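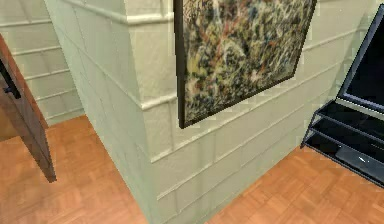
How far ahead of delivery should the equipment budget be settled?

Settle it once the simulated walk-through of the rooms has been completed and signed off, and before any quotation is accepted. Figures agreed earlier than this are provisional and must be marked as such on the planning sheet.

Section 4. Planning and budgeting for a Dredik indoor unit

4.1 Purpose of this section

This section sets out the steps to be taken by the purchasing organisation before an order is placed with Balwood or with an approved reseller. It applies to the mobile base, the charging dock and the optional arm. Software licences are dealt with in Section 6.

4.2 Before you begin

The following should be to hand:

- a floor plan of every room in which the unit will work, with door widths marked
- the Ederex room modelling package, installed and licensed
- a blank planning sheet (Form 13)
- the name of the budget holder who will approve the order

4.3 Preparing the room model

1. Open Ederex and create a new project. Enter the site name exactly as it will appear on the order.

2. Draw the walls from the floor plan. Include outside corners, ledges and any other part of a wall that projects into the room.

3. Add each door and set its opening angle. A door that is normally left partly open should be modelled in that position as well as closed.

4. Assign a floor covering to each room. Wooden floors, including parquet, are listed under Hard Surfaces.

5. Place the furniture. Stands and shelving with open sides must be entered with their legs and shelves shown separately and not as a solid block.

6. Add televisions, framed pictures and other wall-mounted or free-standing items with dark or reflective surfaces.

Note: Texture quality may be left at Low. It shortens loading times and does not alter the route calculation.

Caution: Do not copy furniture from another site's project. Measurements carried over in this way are the most common cause of a rejected plan.

4.4 Running the walk-through

1. Select Viewpoint, then Base Height. The view will show the room from the position of the front sensor.

2. Move the viewpoint along the intended route. Stop at every corner and doorway and record the clearance on Form 13.

3. Where the clearance is less than 35 mm on either side, mark the position as Restricted.

4. Repeat the route in the opposite direction. Clearances at outside corners may differ - the turning circle of the base is not symmetrical when the arm is fitted.

5. Save the session and print the clearance report.

Restricted positions do not prevent an order from being placed. They do affect the choice of base, and the narrow base carries a higher price.

4.5 Completing the budget

The planning sheet is divided into purchase costs and yearly costs. Both parts must be filled in before the sheet is submitted.

1. Enter the price of the base, dock and arm from the current price list.

2. Enter one set of corner guards, part number 451, for each outside corner on the route.

3. Enter delivery and installation. Sites without a ground-floor entrance should request a separate quotation.

4. Enter the yearly service plan. The standard plan is charged at 293 euros per unit and covers one visit, normally made in July.

5. Enter staff training. Two members of staff should be trained for each unit.

6. Add a reserve for changes to the rooms, such as the moving of furniture or the rehanging of a door.

Note: The service plan is provided by Jääskeläinen and is invoiced separately. It should not be added to the purchase total.

4.6 Leasing

Organisations that do not wish to purchase outright may lease the unit for a term of three or five years. The walk-through is required in either case. Corner guards and training are not included in the lease and remain a purchase cost.

4.7 Submitting the plan

1. Attach the clearance report and the saved Ederex project to Form 13.

2. Obtain the signature of the budget holder.

3. Send the complete set to the Balwood planning desk. Incomplete sets are returned without review.

A plan remains valid for six months. If a room is altered during that time, the walk-through for that room must be repeated - the remaining rooms need not be modelled again.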